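OK, the Kesadari "restoration." I've watched all of it now, the eight episodes Masanja put up in January, and I have some problems with what we're being sold.

For anyone too young or too sensible: Kesadari was a cheap space serial, shot on videotape in a converted bus depot. Two seasons. Most of the first one got taped over. What survived did so on fan copies and one set of broadcast tapes with a hum on them.

The press release says the new version was "rebuilt from original elements." I have read it four times and I still can't tell you what an element is. A tape? A script page? Somebody's memory of a tape?

Endden did the work. They're a real outfit and their cleanup on old concert tapes is good. I'm not saying anyone faked anything. I'm saying "rebuilt" is carrying a lot of weight in that sentence and they know it.

Start with episode 3. The control room scene on Sunura, the long one where the captain reads out the names. Every copy I've ever seen has a wobble down the right side from a bad camera tube. Gone now. Fine. But so is the boom shadow, and so is the actor's left hand for a few frames when he turns.

A hand doesn't vanish in a tape transfer. Software decided it was noise.

Then the faces. Put the new one next to the old broadcast and look at anybody standing at the back. On the old tape they're smears. On the new one they have eyelashes. Where did the eyelashes come from??

People keep telling me "it's just sharper." You can't sharpen what was never recorded. That was a tube camera pointed at an extra thirty feet away under bad lights. He does not have eyelashes. He has a beige area.

Now the part that got me started on this thread. Masanja says 42 minutes of footage are "previously unseen." That number is in the trailer, on the app, and in every article that copied the trailer.

I went through with the camera scripts, the ones the fan club scanned years ago. They list 2,104 shots across the whole run. If there's unseen material, it should show up as shots that are in the scripts and missing from the old copies. Simple enough, if slow.

What I found is a lot of slightly longer openings. A door that stays closed a bit before someone walks in. An establishing shot of the model city held until you want to go make a sandwich. And the end credits, full length, on every episode.

Credits are lovely. I want people credited. But I don't think "previously unseen" is what most subscribers will picture when it means the lighting crew's names going by at normal speed.

Best defense I've heard is from Mélanie Gagnon, who did continuity on season 2. She told the fan newsletter the tapes were always trimmed for overseas sales and the long doors are correct, because the director loved a long door. I believe her. She was there with a stopwatch.

She also said she hadn't been shown the new episode 3 before it went up, and that no one asked for her notes. She kept her notes! They're in a drawer! You had one living person with a written record of who was holding what in which hand, and you let a computer guess.
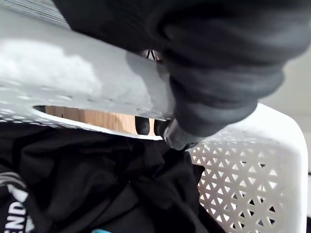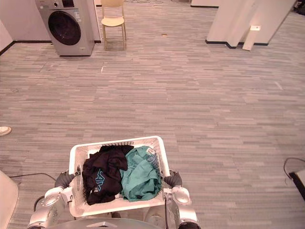
Which brings me back to the film can label, Endden's big piece of evidence for a lost ninth episode. It's a torn strip in a photo, with three letters you can read and a fourth you can argue over, and from that the whole fandom has a title, a plot and a guest star. Look at the black shirt in the laundry basket up there. You can make out AM in teal across a fold. I could give you a band, a radio station or half of "AMATEUR" and defend any of them all night. The only way to know is to unfold the shirt, and Endden hasn't unfolded anything.

So show us the can. Show us the whole label, and what's inside. If there's an episode I will apologize right here and buy the box set.

Until then, keep your old copies. The hum is annoying but it was on the tape.

Someone's asking if the new version is worth watching anyway. Episodes 5 and 6, sure, those look close to untouched and the sound is much better. Skip 3.

Also they fixed the spelling of Sunura in the opening titles. It was wrong for the entire original run. Put it back.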